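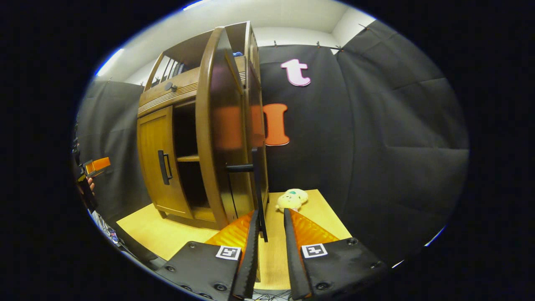 WUDCOMBE – The Wudcombe Herons have signed head coach Nandi Jacobs to a two-year contract extension, the hockey club announced on 22 May 2024. The new deal begins when her current contract runs out at the end of next season.

Jacobs took over the Herons behind the bench last fall after four seasons as an assistant. The team missed the playoffs by two points in her first year in charge, but won 17 of its home games and finished with the best penalty kill in the league.

"I wanted to stay and the club wanted me to stay, so it was a short conversation," Jacobs said. "We left points on the table in the first half of the year. I think everyone in that room knows which games they were. The second half was a lot closer to how we want to play."

The Herons opened last season with a long road trip while work was finished on the ice plant at Statow Arena. They came home in last place. The club moved up the standings after the holiday break, when Jacobs changed her defense pairs and went to three scoring lines instead of two. A loss at Tenar in the final week ended the playoff race.

"We had a tired group by then," Jacobs said. "That was partly the schedule and partly me. I leaned on the same six or seven players when the games got tight. This year we need to play everybody."

Under the extension, Jacobs will also have a larger say in player signings. She will sit in on all contract meetings and will run the draft table together with the scouting staff. The club has added a second full-time scout, who will cover the western half of the league's territory and report to her during the season.

The coaching staff will otherwise stay the same. Both assistant coaches and the goaltending coach are under contract for next season. The team is looking for a new strength and conditioning coach and expects to fill the job before players report. Applications are being taken through the club office.

SUMMER CONDITIONING AND TRAINING CAMP

Players left Wudcombe with individual programs for the off-season. Those who live in the area may skate at the practice rink in the mornings beginning in July. The skates are optional and are closed to the public.

Rookie camp opens in the last week of August. Players picked in this year's draft will attend, along with free agents invited on a tryout basis. The rookies will skate twice a day for four days and finish with a scrimmage on the fifth. Up to six of them will be asked to stay for main camp.

Main camp will be shorter than last year's. Jacobs said she would drop the conditioning skates that used to fill the first two days and go straight to team drills.

"They should come in ready," she said. "If someone can't get through the first practice, we'll see it in the first practice. I don't need a stopwatch for that."

The Herons will play four preseason games, two at home and two away. The home games are against Tenar and Magagula. Both will be played at Statow Arena with a 7 p.m. face-off. Season ticket holders may attend preseason games at no added cost.

ROSTER

Fourteen players from last season's team are signed for next season, including both goaltenders and the top line. Talks are continuing with three others. The club will not comment on those talks until they are finished.

The team captain's position is open following a retirement this spring. Jacobs said she would not name a captain until the end of camp and that the players would vote first.

"I'll take the vote seriously," she said. "I may not follow it to the letter. Last time I would have, and it would have been the right pick."

Defense remains the main need. The Herons gave up more goals at even strength than any team that finished ahead of them, and two of their regular defensemen have moved on. Jacobs said she expects at least one of the open spots to go to a young player.

"There's a kid who came up for the last three weeks and didn't look out of place," she said. "He has to get stronger on the wall. If he does, he plays."

TICKETS

Average attendance at Statow Arena last season was 2,717, an increase over the year before. Season ticket prices in the end sections will not change. Prices in the center sections will go up by one dollar per game.

Current season ticket holders have 90 days from the date of this release to renew and keep their seats. Seats that are not renewed by then will be offered to people on the waiting list, in order of sign-up. Half-season plans go on sale after that. Single-game tickets will be available once the league has released the full schedule.

Renewals can be made online, by phone, or in person at the arena box office, which is open weekdays from 10 a.m. to 4 p.m. during the summer. Holders who want to change seats should do so in person, as the seating chart is updated at the window first. Payment plans are the same as last year, with a deposit at renewal and the rest in four monthly payments.

Parking passes for the north lot are sold separately. The south lot will be closed until the fall for resurfacing.

YOUTH HOCKEY

The Herons will again hold a youth hockey school at the practice rink this summer, with sessions for skaters ages 7 to 10 and 11 to 14. Jacobs and her assistants will be on the ice for the older group. Full equipment is required. A limited number of helmets and sticks can be borrowed by calling the club office ahead of the first session.

A separate goaltending session will be held on the last afternoon of the school. It is open to goaltenders who are not enrolled in the full week.

ABOUT THE WUDCOMBE HERONS

The Wudcombe Herons play their home games at Statow Arena. The club's offices are on the second floor of the arena, above the main entrance.

MEDIA CONTACT

Wudcombe Herons Communications Office, Statow Arena, Wudcombe. Interview requests for Jacobs should be made by email at least one working day ahead. She will be available by phone this week and in person after the draft.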